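## 4. Working rules for collection in private homes

The rules in this section were written after the first round of recording, when we had visits from three operators and no shared written practice. Each operator had a sensible way of working, but the three ways did not match, and the recordings from one home could not easily be compared with those from another. The present version was drafted by Montri Boonchu and revised twice. It covers bedroom tasks with clothing: folding, stacking, sorting and putting away. Kitchen work is covered by a separate set and is not discussed in this paper.

We refer to the full set as the Bunnag rules, after the district where the first homes were found. There are six of them. They deal with consent, preparation of the room, the state of the tools, the conduct of the task, stopping, and the handling of recordings afterwards.

### 4.1 Consent and the limits of the room

Consent is given by every adult who lives in the home, in writing, before the first visit. A single signature from the person who opens the door is not enough. The form names the rooms in which recording may take place and, within each room, anything that must stay closed or be left alone. Drawers and wardrobes are treated as closed unless the form says they are open. Operators do not ask for a change to the form during a visit. If the task cannot be done within the limits given, it is dropped and another is chosen from the list.

The wide lens on a hand-held gripper takes in much more of a room than the operator is attending to. A person folding a shirt looks at the shirt; the camera also takes in the wall, the headboard, the edge of the wardrobe and whatever can be seen in glass or mirrors. We therefore ask operators to check reflecting surfaces before starting. A wardrobe door that shows a window is acceptable if nothing outside can be identified. One that shows another person, a street sign or a framed photograph is not, and it must be covered, or the operator must stand elsewhere.

Small personal objects are a harder matter. Our first draft required that phones, wallets, medicines and papers be taken out of the room altogether. Residents found this tiresome, and in several homes the bed became so bare that the recordings no longer looked like a bedroom in use. The present rule is narrower. Anything carrying a name, a number or a face is removed. Other objects may stay where the resident left them, provided they are not in the space where the tools will move.

### 4.2 Preparing the bed

Most clothing tasks are carried out on the bed, because few homes in our set had a table large enough. A bed is a poor work surface in some respects. It gives under load, the cover moves with the garment, and a printed quilt makes the edge of a garment harder to pick out. We decided against asking for a plain sheet. A machine trained only on clothing laid on plain cloth would meet a patterned quilt sooner or later, and it is better that the difficulty is present in the recordings from the start.

What we do ask is that there is one clear area in which a garment can be laid flat, and that finished piles stand against something firm or well away from the edge. The operator starts with the garment spread and the collar pointing the same way each time within a session. Items still waiting may be crumpled or heaped. 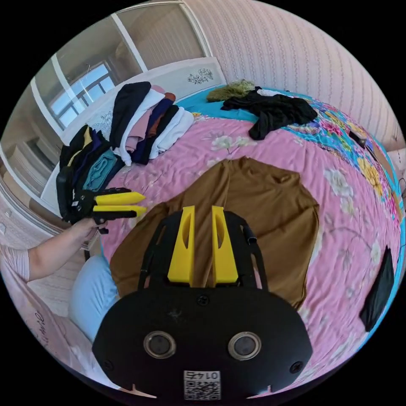
Tall piles need some judgement. The rule sets no maximum height, as thick knitted items and thin shirts stack very differently, but it does say that a pile should be started afresh when it leans or when the operator has to steady it to add another item. If a pile falls during recording it is left as it has fallen until the current garment is finished. Operators new to the work tend to break off and tidy up at once, and this leaves a recording with two half-finished tasks and no clear boundary between them.

### 4.3 Tools

Both grippers are checked before every session -- not once a day, as we first had it. The check covers the fingers, the screws on the body, the lens and the label. Fingers are opened and closed fully and looked at for cracks. Screws are tightened by hand only. The lens is wiped with a dry cloth kept for that purpose. The label number of each tool is written on the session sheet by the operator and read back by a second person where there is one.

The label matters more than it may seem. Finger width is worked out from a calibration made separately for each gripper, and a recording matched to the wrong gripper has to be corrected by hand or thrown away. In the first round, 3347 recordings were made and 538 of these had a missing or doubtful tool number. Most were recovered by comparing session sheets with the delivery log. The rest were left out of the final set.

Left and right are fixed for the whole session. If the tools are put down for a break, the numbers are checked again before work goes on. We tried coloured tape on the handles as a reminder, but it came loose in warm rooms and stuck to fabric, and it was given up.

### 4.4 Conduct of the task

The operator works at the pace they would use for their own clothes, slowed a little where a grasp is uncertain. There is no target for the number of garments in a session. An earlier contractor, Ciltum, had paid by the garment, and we found a clear drop in the quality of the folds towards the end of each visit. Payment is now by the hour, breaks included.

Only the fingers of the gripper should touch the garment while recording is under way. Bare hands are used before and after. Where a garment catches on a finger, the operator opens the gripper fully and draws it back along the line it came in by; pulling sideways can tear knitwear. The cutout in the finger makes catching more likely with loose weaves, and items with open lace or long fringes are set aside at the start.

Two tools in a small area will sometimes meet. The rule is that one hand holds and the other moves, with the change of roles made when both tools are still. This is slower than natural two-handed folding, and we discussed whether it should be required. Some operators fold well with both hands in motion, and their recordings are of good quality. The rule was kept for an operator's first 6 sessions and is advisory after that.

Operators' clothing should be plain, without names or badges. Sleeves should end above the wrist or fit closely at it, so that a cuff is not mistaken for part of the garment being folded. Arms and hands are expected to appear in the recordings and are not masked. Operators are told this when they are taken on, and may withdraw their recordings at any point up to release.

### 4.5 Stopping

Anyone in the home may stop a session, without giving a reason, by saying so. The operator then lowers both tools, ends the recording and marks it as stopped. A stopped recording is not restarted. If work is to continue, a new recording is opened.

Sessions are also stopped when a child or a pet comes into the room, when a tool feels hot to the hand, or when the operator's wrists ache. The last of these was added at the request of the operators themselves. Holding a gripper in each hand over a low bed means bending forward for long stretches, and we now advise kneeling or sitting where the floor allows it.

### 4.6 Handling of recordings

Recordings are copied to the Erunix store on the day they are made and deleted from the device once the copy has been verified. A reviewer who was not present looks through each one for the items listed in section 4.1. The resident is then offered a chance to see the recordings before they are passed on. Few took up the offer in the first round. In the second, when we brought a tablet to the home instead of sending a link, many more did so, and the requests for removal were mostly small ones: a letter on a shelf, a voice from the next room.

The version of the rules described here was fixed on 31 July 2019 and applied to the 667 recordings of the second round. The Drastora group has used the same text with changes to the payment clause and a stricter limit on reflecting surfaces. We have not yet compared the two sets of recordings, and differences in the homes themselves would make such a comparison difficult to read.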